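Tanano Table Rental: Common Questions

How many people fit at one table?
Six who like each other. Eight if it's a wedding and they have no choice.

Do you deliver on the day?
Yes, before 9 in the morning. Delivery is $25 inside Grondberg and free on orders over $200. Stairs are extra, and so is pretending there are no stairs.

Can I paint the tables?
Please don't. Chia-jung Ho does our returns and she has a scraper and a long memory.

What colors do you have?
White, walnut and beige. Beige is the one people end up with.

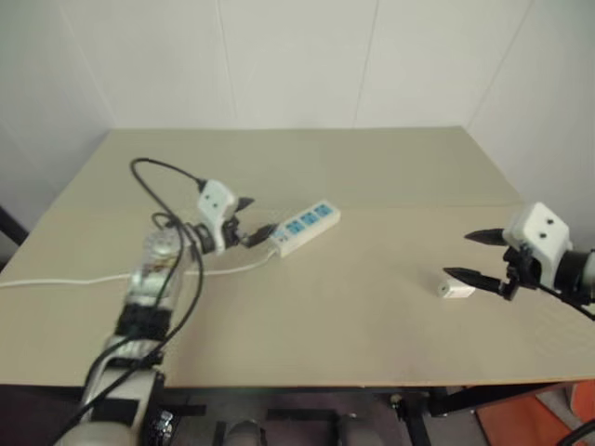
What if it rains?
The tables will cope. Your potato salad is between you and the weather.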